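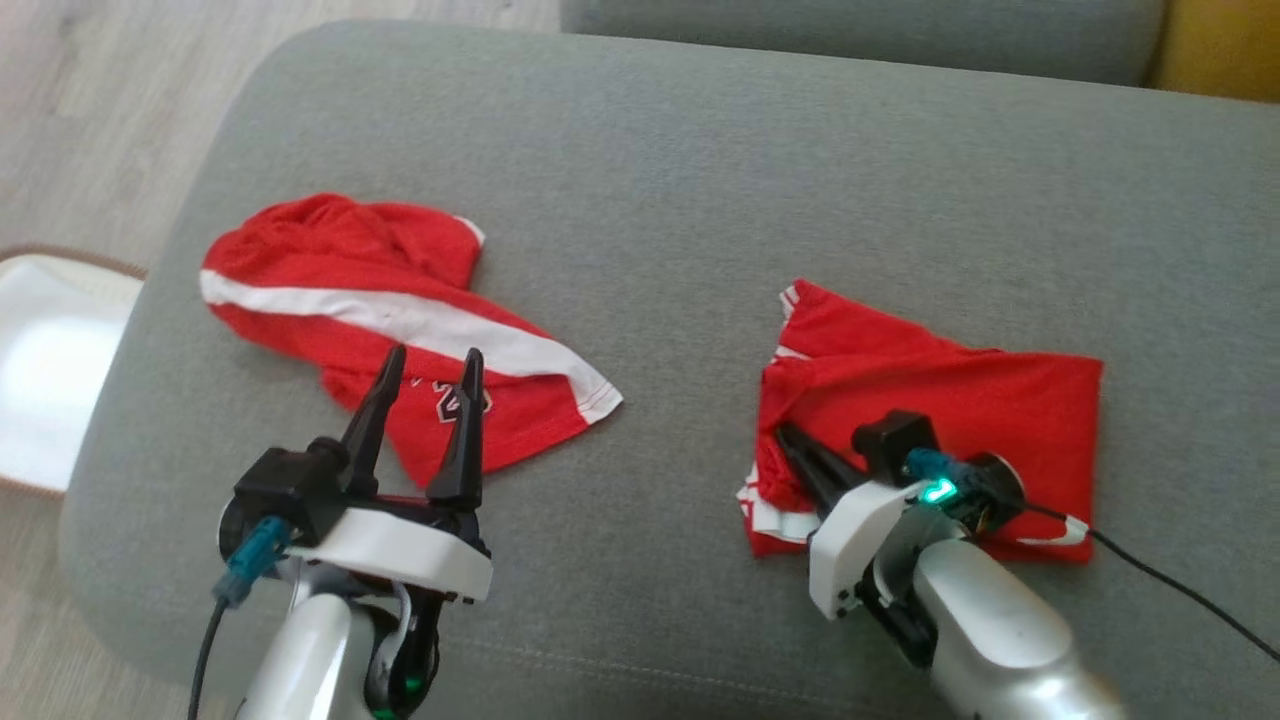

Weldu to Open School Break Program for Young Children in Drondberg

DRONDBERG – Weldu, which runs after-school clubs for families in the Gralau area, will open a school break program in Drondberg this December. The program is for children ages 4 to 9 and will run on weekday mornings through the winter break.

Children will be placed in 2 groups by age. Each session includes story time, music, simple cooking and outdoor play when the weather allows. Drop-off starts at 8:30 a.m. and pickup is at noon.
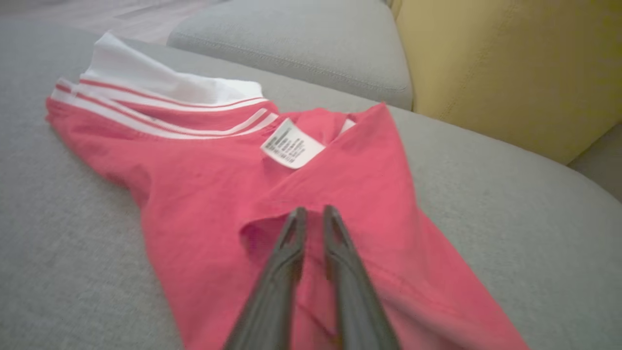

"Parents at our Gralau clubs kept asking what we had for the long break," said Amparo Henao, program director at Weldu. "Until now we had to tell them we were closed."

Weldu had 684 children enrolled in its clubs last school year. The Drondberg program has 100 places. Siham Ashour, who has taught at the Gralau clubs, will lead the younger group, and Mohammed-Awal Quartey will lead the older one.

Families may sign up for single weeks or the full break. Registration opens in November at the Weldu front desk. Snacks are included in the fee.

Media contact: Asmaa Shawky, Weldu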